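Search this notebook
Go

Workshop notebook: the Fulen glue, second round

July 15, 2019
Posted by Maarja Paju

Glue day again. Sample 14 has been under the lamp since before lunch and I am writing this up while I wait for it to do something. 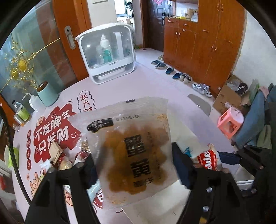 The Uibo atlas is still the main worry. Its spine was relined at some point with a brown adhesive that Algirdas calls toffee, and toffee is fair. It snaps when cold, smears when warm, and comes off on the bone folder in strings. I took the first two sections down this morning with a methylcellulose poultice, left on until the brown went soft enough to scrape. Slow, dull, and it worked, so I have no complaints apart from my neck.

Second round of trials with the Fulen paste. For anyone joining us, the first round in March was a disaster of my own making. I cooked it too thin, blamed the flour, wrote a rather pompous paragraph blaming the flour, and then found the scale had been set to ounces. The paragraph is still in this notebook. Please don't read it.

This time:

Batch A, one part starch to five of water, soaked overnight, cooked slowly and sieved twice. Lovely stuff. Brushes out flat and gives me time to change my mind.

Batch B, same again with a little of the Clirnari methylcellulose stirred in. Slides about more, which I like on a big sheet and hate on a hinge. The hinge on the test board crept 2 mm while I was answering the phone.

Batch C, the ready-mixed tub from Dedgate. Smells like a swimming bath. It says "archival" on the lid in very large letters, and I've learned to distrust large letters. Test strip 19 cockled badly and won't lie down even under the heavy board. I've left it there out of spite.

Algirdas Dambrauskienė came by and peeled the A strips by hand, pulling slowly at a low angle. The paper gave before the paste on two of them, so A is too strong for the thin pages and wants letting down. He suggests one to eight. I'd have said one to seven, but he's been doing this longer and will be unbearable if I'm right.

Other business:

The nipping press is squeaking again. Wax on the thread, NOT oil – someone used oil last time and we had a ring on the blotters for weeks.

Shelf mark 918 is the atlas, not the hymnal. The two slips were swapped. I have swapped them back and would like it noted that I did so without sighing.

We are nearly out of the medium kozo. There's plenty of the thick one, which is no use to anybody unless we start mending tents.

Lamp update: sample 14 has gone faintly yellow along the brushed edge. It's a Batch C strip. I am trying to be a neutral observer.

Still to do: let A down to one to eight and brush out fresh strips, carry on with the spine from section three, ring Dedgate and ask what's in the tub. Put the lid on the tub first.

3 comments
2 shares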